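Questions people ask me about the Lunano newsletter

What is it, exactly?
A fortnightly email about mending things at home. I started it at my kitchen table with 50 readers, most of them related to me, and it has grown to 524. I still write every word and I still make typos.

How do I sign up?
Pop your email address in the box on the front page and click the link you get back. If it doesn't turn up, have a look in your junk folder first - that's where it usually is. Still nothing? Write to me and I'll add you by hand.

Does it cost anything?
No. There's a tip jar at the bottom of each issue if you feel like it, and I'm always chuffed when somebody does, but you won't miss out on anything if you don't.

Can I read the old ones?
Yes, all 203 of them! They're on the archive page, newest first. The very early ones are a bit rough (I had strong opinions about glue back then) and I've left them as they were.

Do you take adverts?
Only from two small shops, Drillitz and Cunha, and I've bought from both with my own money. Their bits are always marked as adverts. Please don't send me offers for casinos.

Will you come and fix my toaster?
Sorry, no! I'm happy to answer questions by email, though I'm slow in May when I'm away at the Trerenetti repair fair. If it's anything to do with gas, ring a proper engineer.
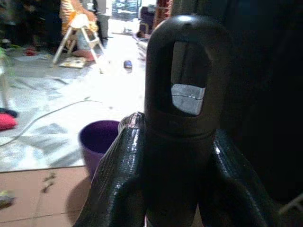 What should I send when I ask for help?
Tell me what the thing is, how old it is and what you've already tried. A photo helps no end, and the closer the better. Black parts can be a pain to make out, so look for where the light catches, like the little white glints on that glossy curved finger on the left, where you can even see the fine texture, almost like weaving. If I can see the surface that well I can usually say something useful.

How do I stop getting it?
There's an unsubscribe link at the foot of every issue. No hard feelings, and you can come back whenever you like.

Last updated February 25, 2026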